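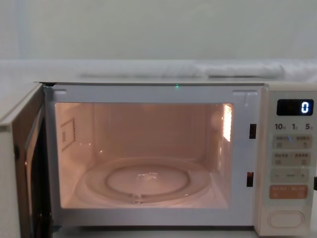 Iltitstead College Opens Applications for Student Emergency Grants

ILTITSTEAD, 24th March - Iltitstead College will offer 55 emergency grants to students in the coming academic year, paid for by gifts from alumni and local employers. Applications are open now through the Student Aid Office in Brernent Hall.

The grants cover one-time costs that can push a student out of school, such as a car repair, a medical bill or a missed rent payment. They do not have to be paid back. Students may apply once per semester, and most will hear back within 2 working days.
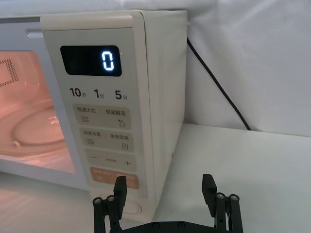 Full-time and part-time students are both eligible, including those in evening programs. Applicants must be enrolled in at least one credit course and must fill out a one-page form. No essay or letter of recommendation is required.

The college set up the fund after a survey of 3264 current and former students asked why people leave before finishing a degree. Unexpected bills came up more often than grades or course load. 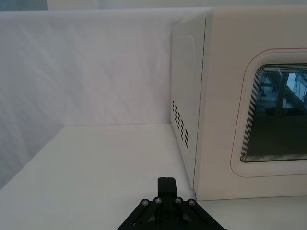 Smaranda Husar said she nearly withdrew in her second year over a broken transmission. "I had the tuition covered. I just couldn't get to class," she said. "A small grant would have fixed that in a week."

Pivanon, the largest employer to give to the fund, has agreed to match alumni gifts through the end of the academic year. The Ekpo family has paid for 20 of the grants, which are set aside for students with children.
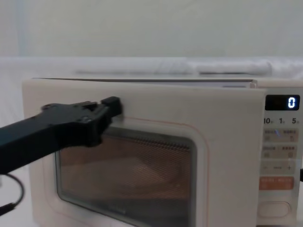
Gifts to the fund can be made through the Student Aid Office.

Donors may give once or monthly, and may ask that a gift go to a particular department. Checks should be made out to Iltitstead College with "Emergency Grants" on the memo line.

Media contact: Cameron Cruickshank, Office of Communications, Iltitstead College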